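2/21/20

# Bostholm Stage Kit: a stop-motion starter set, after a month of using it

I've bought three stop-motion kits in my life and regretted two of them, so I came to this one with my arms folded. The Bostholm Stage Kit costs more than it should for a box with no camera in it. You get a folding stage, a set of tie-down pins, two clamp lights, a phone arm and a license for the Sornia capture app. The box promises "studio results on any tabletop." I have a tabletop. We'll see.

## The stage

The stage is the best part and I'll say so up front. It's a perforated metal sheet on four stubby legs, with enough room underneath to get your fingers to the pins. The pins thread into the feet of a puppet without much swearing. My fox, who weighs more than a fox her size ought to, stood on one leg through a whole walk cycle and didn't creep.

The legs are another matter. They fold, and anything that folds wobbles. Lean on the stage while reaching for an arm and the picture jumps, and then you've got a jump in your film forever. I ended up taping the legs open. The older Vidal board I've been using for years has no legs at all and just bolts to a bench, and I can't say I've ever missed a frame to it.

## The lights

Two LED clamps, daylight only, no dimmer. The manual says they're flicker free. Mine flickered for the first 15 minutes every time I switched them on, then settled. You can live with that if you warm them up while you're setting the shot, but "flicker free after a while" isn't what the box says.

## The app

Sornia does onion skinning, a grid, and a simple exposure lock. It does not do a proper dope sheet, and there's no way to import a soundtrack and scrub to it one frame at a time. For lip sync that rules it out. I did the mouth shapes on paper, the old way, and typed the numbers into my phone notes.

The exposure lock works until the phone gets a call, at which point it unlocks quietly and you find out forty shots later. Put the phone in airplane mode. The manual leaves that for page 8, after the section on choosing a background color.

## What I shot with it

My test was a short piece with the fox and a paper moon, on twos, for the open evening at Wakstead in March. It came out at 396 pictures, which the app exported in one go and without dropping any. I was ready to complain about the export and have nothing to say. It made a clean file and it made it fast.

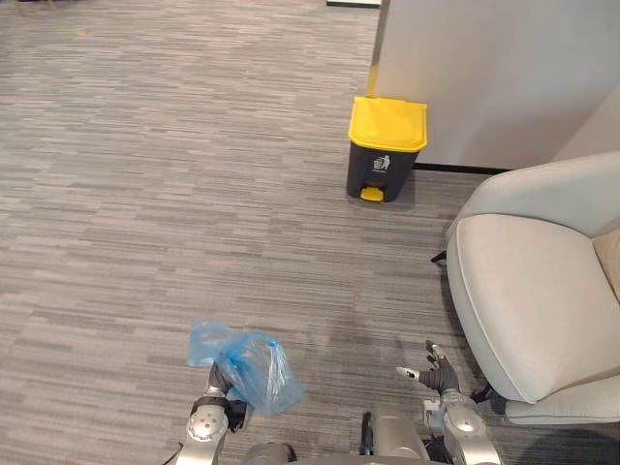

The phone arm gave me more trouble. It holds fine straight down or straight ahead, but at the three-quarter angle I like, it sags by a hair over a long session. You don't see it while you're working. You see it on playback, when the moon slowly climbs the wall for no reason. I hung a bag of rice off the back end as a counterweight and that mostly fixed it. A cheap used tripod would have fixed it too.

## Should you buy it

If you're starting from nothing and want one box, maybe. The stage is good and the pins are very good - I'd pay for those two by themselves, and Bostholm doesn't sell them by themselves. If you already own a lamp and any kind of tripod, you're paying roughly half the price for things you'll put in a drawer.

They say a version with a heavier arm is coming. They said that about the last kit, too.

**Good:** stage surface, pins, export

**Not good:** folding legs, phone arm, lights until they warm up, no sound in the app

**Would I buy it again:** on sale, yes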